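We use cookies to keep this site working and to remember your preferences. By continuing to read, you accept their use.

February 7, 2022
By Perrine Coste

Second Report on the Home Gripper Build

The purpose of this report is to record the present state of the hand-held gripper that Milan Peeters and I have been building at home, and to set out what remains to be done before May. Readers who followed the first report will recall that the work began as a repair. The Casitz arm we had bought secondhand arrived with a damaged wrist, and it was decided to develop the hand separately, as a tool held by a person, and to return to the arm at a later date.

The linkage has since been revised. In the first version the two outer arms were fastened with screws, which worked themselves out of their holes in the course of an evening. These have been replaced with plain metal pins, the largest of them at the two lower pivots. The covers were redrawn at the same time. Each now narrows to a point toward the fingers and has a triangular opening near the tip, through which the alignment of the parts can be checked without taking the cover off. The ribs on the housing were Milan's proposal. I was opposed to them on grounds of printing time and have withdrawn the objection.

The fingertips carry blue pads. The material was supplied by Claeys as an offcut, and it is softer than the gray sheet used previously. Opening and closing have been tested up to 3960 times on the bench with no visible wear at the pins, although the left side developed a slight click that has yet to be traced.
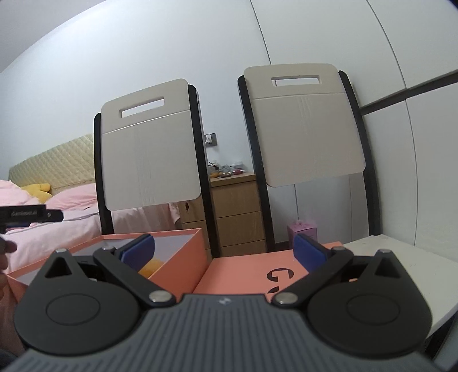 Filed under: Workshop Notes

Handling trials are held in the bedroom, on the white table, with the two tall chairs left where they stand. The orange box has become our standard object. Its walls are thin and upright, which makes it a fair test of how gently the fingers close, and the flat lid beside it is the more difficult of the two pieces. A lid lying flush on a table offers very little for a wide finger to get under. Our current procedure is to slide it toward the table edge and take it from there. Milan regards this as a legitimate technique. I have recorded it as a workaround and the matter remains open.

Soft items placed in the box are handled well. The pads give a little on contact, and the operator does not need to be exact about the angle of approach. Small objects of the kind that collect on top of a bedside cabinet have not been attempted in any organized way and are reserved for the next series.

The following work is outstanding:

Replacement of the spring on the left side, if that proves to be the source of the click. Turnura has the correct size and sells it only in packs of 10.

A thinner edge for both pads, for flat objects.

Transfer of our notes to a single file. At present they are divided between my notebook and Milan's telephone, and two of the January entries contradict each other on pad thickness.

Return of the bench power supply to the Raltness workshop, from which it was borrowed on generous terms that we have now exceeded.

The arm itself remains in its crate. Its controller reports fault 1348 on startup, for which the manual provides no entry, and any reader who has met this code is invited to write to us through the contact page. The drawings for the revised covers will be posted once the hole spacing has been corrected — the version currently online is wrong by a millimeter on the right side and should not be printed.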